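The Slow Art of Eating Breakfast on a Train

I should say up front that I'm no railroad person. I can't tell one engine from another and I don't own a timetable older than last week. But I will cross a country for a dining car, and last February I did just that, on the overnight service out of Branthorpe, with a new pair of slippers in my bag and far too many snacks.

The snacks were a habit. For years I'd been riding trains where breakfast meant a muffin in plastic wrap and coffee that tasted of the urn. You learn to bring your own (crackers, a wedge of cheese, something sweet for the long flat part after dawn). So I packed the way I always pack, and then I got on board and found a menu on my pillow. A real one, printed on heavy card! I read it twice, lying down, with my shoes still on.

The line runs 800 miles from Branthorpe to Hotham, and most of the people in my car were going the whole way. We pulled out after dark, so for the first few hours there was nothing to look at but our own faces in the window and the odd gas station. I slept badly, the way I always do on trains, and I was up and dressed long before the first seating.

Breakfast is where a train shows you what it thinks of you. Dinner gets all the attention, with the candles and the wine list, and anyone can be charming at dinner. At six in the morning everyone's hair is sticking up and the track is rough, and somebody still has to carry a full pot of coffee down a swaying aisle. I've seen it done so well that I wanted to clap. I've also had a pot of tea in my lap, somewhere in the mountains, and been handed one paper napkin.

What I love most is the plain stuff. Toast with the butter already soft. Eggs the way you asked for them. A bowl of oatmeal and some fruit, and a window going by. I keep trying to get the same feeling at home, standing in my kitchen with the radio on, and I never quite do – the kitchen doesn't move, for one thing.
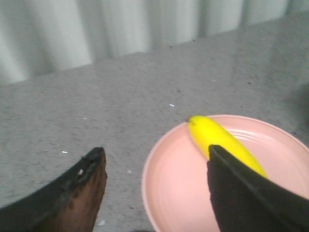

Wallamura wrote to me after I first mentioned dining cars in my column, and felt I was letting the railroads off too lightly. A hot breakfast was never a treat on the old sleepers, the letter said, it was part of the ticket, and people my age have been trained to be grateful for toast. I had to put the letter down for a minute. Then there was a second page, all on the subject of marmalade, which I won't repeat, though I agreed with every word.

And it's a fair complaint. My ticket to Hotham cost more than the flight would have, even before tips. Four of us shared a table that morning, strangers, and we spent most of the meal comparing what we'd paid (nobody had paid the same). One couple had saved up for it as an anniversary trip. The man beside me took the train every winter and brought his own hot sauce.

The company behind the catering is called Van Hecke, and they feed several of the long routes now. I asked if I could see the kitchen and was let in for 10 minutes between seatings, on the understanding that I'd keep my elbows in. It's a corridor with a stove. Everything has a rail or a latch on it, and the cooks stand with their feet wide apart, like sailors. I asked one of them what was hardest to make on the move and got the answer without a pause: pancakes. They slide.

I went back to my seat and ordered the pancakes. They were a bit oval, and very good, and I ate them while we crept through a freight yard in the rain. We got into Hotham two hours late. I still had all the crackers.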